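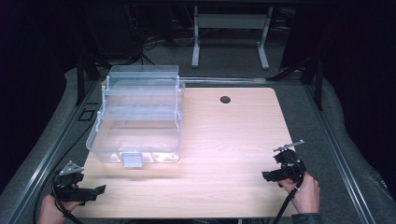

Por Kha Vũ – revisado en agosto

Lista de comprobación para sesiones de retrato familiar en exteriores, con comentarios

La plantilla original es la que reparte Dirnley con sus seguros de material. La uso, pero no me la creo entera, así que anoto al lado lo que pienso de cada punto.

1. Permiso de la playa o del parque. Conforme.
Expediente 2728, impreso. En Varkura dicen que basta con enseñarlo en el móvil. Allí no hay cobertura.

2. Pies de luz con contrapeso. Conforme con reservas.
El fabricante, Groltetent, promete estabilidad «con viento moderado». ¿Moderado según quién? Saco de arena en cada pie y, si hay niños pequeños, el paraguas se queda en el coche.

3. Baterías sin golpes ni hinchazón. No conforme.
Una de las del flash, la 51, cierra mal. Retirada. En la tienda insisten en que es normal – a mí no me lo parece.

4. Correas y anclajes. Conforme.
Tirar con fuerza, mirar no sirve.

5. Suelo: rocas, algas, cristales, desniveles. Pendiente.
Se revisa a pie antes de que llegue la familia y otra vez si sube la marea. La casilla de Dirnley solo pide «inspección visual previa» y cabe una firma, nada más.

6. Abuelos y carritos: acceso sin escalones. Pendiente.
La pasarela figura como accesible en el plano de Bensaid. La última vez terminaba en un escalón bastante alto.

7. Botiquín, agua y sombra. Conforme.
Faltaba suero. Repuesto.

8. Tarjetas y copia de seguridad. Conforme.
Dos tarjetas a la vez. La póliza cubre hasta 1168 euros de equipo y ni un céntimo por las fotos perdidas, conviene leerla.

9. Hora límite. Conforme.
Recogemos a las 20:15 aunque la luz esté preciosa. Con poca luz es cuando la gente tropieza con los cables.

Resultado: apto con un punto no conforme y dos pendientes. Los puntos 5 y 6 se cierran en el sitio, con la hoja en la mano.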